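Skirnoden Project, Manipulation Subgroup
Minutes of the meeting held January 9, 2023
Present: Dagim Negussie (chair), Roald Halvorsen (minutes), student members 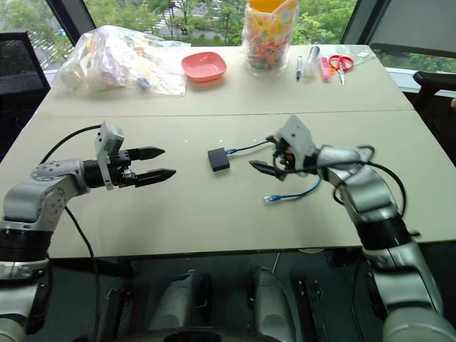 1. Minutes of the last meeting
Approved with one correction. The November trials were run with the old finger tips, and the table in item 4 should say so.

2. Cable insertion results
Dagim went through the network cable task. The policy was trained on 283 two-arm demonstrations and tested on 34 starting layouts. It completed 30. In the four failures the plug reached the port at an angle and the arm kept pushing until the time limit.
Roald asked whether the tests used the same spread of box positions as the training data. Dagim said yes, except that box rotation was kept small. The group agreed the report must state this next to the result.

3. Comparison with the single-arm baseline
The baseline has been run on 16 layouts only. No comparison will be reported until it has been run on the full set. Layouts are to be taken in the same order for both methods.

4. Background objects
Discussion of whether stationery, bags and jars at the back of the table should stay put between trials. Roald prefers fixed positions for the main result and a separate test with the items moved. Dagim would sooner move them every time. Agreed to do it Roald's way for this round and look at it again once the baseline is done.

5. Scoring
A trial counts as complete when the link light test passes after release. Partial insertions are scored as failures. The operator writes down the score before watching the recording.

6. Paper draft
Negash section (data handling) is with Dagim. Asen section (control) has no figures yet. Title still open.

Actions
Dagim: add box rotation range to the results section.
Roald: finish the baseline layouts and send the raw scores.
Students: label the four failure recordings by contact angle.

Next meeting in the Plastonholm room, same time.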